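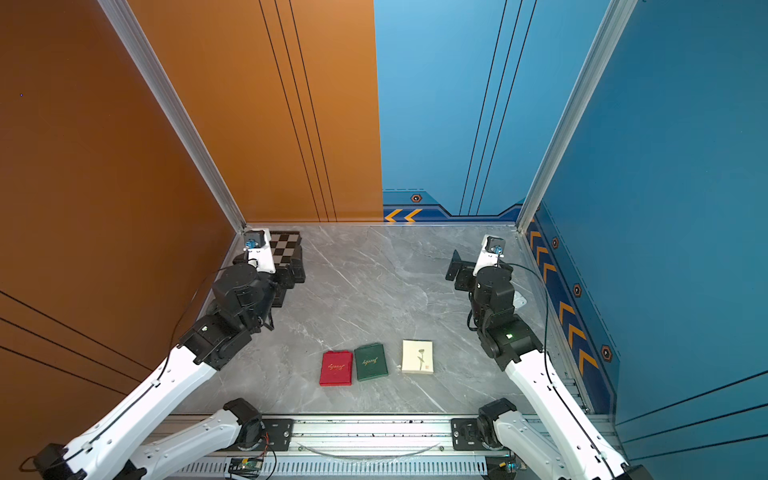 Cullach is back on the job after a long week of cable work

Good news from the Toltholm workshop: Cullach, our two-armed tabletop cell, is picking things up again, and I've finally got my evenings back. It came off the schedule last Saturday with a right arm that kept losing its camera whenever the wrist went up high, and I spent a good part of this week with my head in an orange and blue box figuring out why. If you've been asking at the front desk when you can book it, the answer is now, with a couple of small changes to how we look after it.

For anyone who's new, Cullach is a pair of white and black arms bolted to one aluminum rail, reaching into a walled work area with a gray marble-look floor. Each arm has a small camera up by the gripper. The cell doesn't do anything heroic. It moves small household stuff from one spot to another all day long, and the people who train it care a whole lot about it doing that the same way every time.

What went wrong

The log said 2937 moves since the last full service, which is more than I'd like, and that one's on me. The fault started out small. A trainer would send both arms up toward the back corners, and the right camera would go dark for a blink and come back. By Friday it was staying dark until somebody lowered the arm. When I went through the log I found 1081 of those moves had the right wrist raised well above the elbow, so that cable had been getting a pretty good workout!

My first guess was the camera. It's always my first guess, and I'm wrong most of the time. I swapped the left and right cameras and the fault stayed on the right, so that was the camera off the hook in ten minutes. Then I tried a different lead at the controller end. Same thing. That left the run of cable along the arm, and when I put the arm up and wiggled the loop at the top of the wrist with one finger, the picture came and went like an old radio.

Natalina Sanna came over from the Triltcombe lab with a spare cable and a bag of clips (and almond cookies, which didn't survive the afternoon). She took one look and told me I'd clipped the old one too tight at the top. She was right. There was barely any slack left in it with the wrist all the way up, and the plug was taking the pull. We opened it up on the bench and one of the conductors was cracked right where it goes into the plug body.

"You built a very nice guitar string," is how she put it.

Putting it back together

We replaced the cable from the wrist all the way down to the base. The new one has a big lazy arc at the top of the wrist before it drops down the side of the forearm, and it looks a little silly, like a jump rope, but it goes through the full range without tugging on anything. The left arm got the same treatment even though it wasn't complaining. Its loop is shorter and sits closer in. We tried a bigger one first and it brushed the gripper housing on the way down, so we took it back in until it cleared.

While we had the covers open I went over the rest:

The base plates on both arms. Two bolts on the right plate took a little turn with the wrench, the left ones were fine.

The slotted white cover on the front of the rail. Full of lint. I vacuumed it, and I'd like whoever is eating crackers near the cell to know that I know.

The little green boards down by the bases. Connectors reseated, wires given a gentle tug one at a time. Nothing loose.

Gripper fingers. Wiped down and checked for play by hand. The left pair had more wobble than the right, so I snugged up the screws and ran it open and closed until I was happy.

The clear lead that droops across the middle of the rail. It's still drooping. I know it looks like I forgot it, but when I taped it down last spring it pulled at one end every time the cover came off, so it gets to droop.

The whole job took longer than it should have, mostly for want of one clip. Gatti, who supply our hardware, sent the right size on the second try, and they were very nice about it. I've ordered a full bag for the drawer so we won't be standing around waiting next time.

Zeroing the arms

After you've had your hands on a wrist you have to set the zero again, and this is the part where I slow way down. Radu Ene wrote our procedure for it and he's picky, in the best way. Both arms go up and back first, toward the rear corners, and we wait for a green light at each elbow before anything gets to move toward the middle. Then the arms come in one at a time. Never both together on the first pass, please! I watched somebody try that last winter and the two grippers shook hands in the middle, and I was filing a burr off a finger that same night.

The left arm came in clean. The right one was landing 6 millimeters shy of where it should, which sounds like nothing until you're trying to grab the edge of a small box. Radu had me redo the wrist joint on its own and leave the elbow alone, and that sorted it on the second go. I'd been ready to start over from the shoulder, so I owe him a coffee.

Running it with real objects

You can wave empty grippers around all you like, but I don't sign a cell off until it has handled things. We use whatever's on the prop shelf. This week that meant the red and dark green boxes with the gold script on them, the cream one with the little flower drawing, the folding chessboard, and an earbud case. They make a decent mix. Flat things are hard on the fingers and easy on the cameras, and the earbud case is the other way around.

Red was the one I wanted to see in the middle of the floor, with the right gripper holding it and the left one coming up close, since that's where the old cable used to pull in a different direction and I didn't trust it. I had the camera feeds up on the laptop the whole time and sat there with my hand by the stop button like a nervous parent in a passenger seat. Both feeds stayed up.

We left it running through the set moves overnight with Radu checking in from home. By breakfast the counter read 983 with no camera dropouts on either side. I'm calling that fixed, and so is Natalina, who is a harder sell than I am.

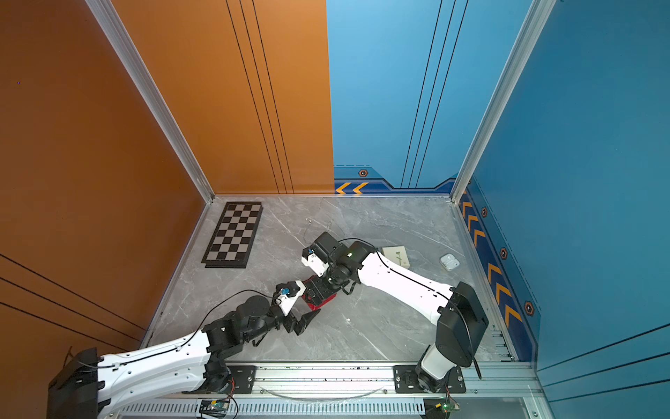
What changes for people who book the cell

Not a lot, but please read this part even if you skipped the rest.

There's a new line on the start-up sheet. Before your first run, put both wrists all the way up and look at the cable loops. If either one is pulled straight, stop there and come find me. It takes less time than signing in.

Please don't tidy the big loop on the right arm. I mean it kindly - somebody will walk by with a zip tie and good intentions, and we'll be right back where we started. If it bothers you, put a note on the board and we'll talk about it.

Service is now going by move count and no longer by the calendar. I've set the reminder at 2000 moves, and it shows up on the booking screen for everybody, so you can nag me. A busy month used to slip right past the old date and that's how we got up near three thousand without anybody looking under the cover.

Props go back on the shelf when you're finished. If you leave the chessboard in the back corner the next person has to plan around it, and a couple of trainers have had a gripper come down on the edge of it.

Crackers stay in the kitchen.

Booking

Slots are open on the usual page, mornings first. The two groups that got bumped last week have been moved to the front and should have a message from me already. If you don't, check your spam folder and then yell. Natalina is here through the end of August and is happy to show anybody how to set a cable loop, so if you've got an arm of your own that's acting weird up high, bring her the cable and ask. I'll be doing the same check on our other cell next, probably Tuesday after lunch, and it'll be off for the afternoon.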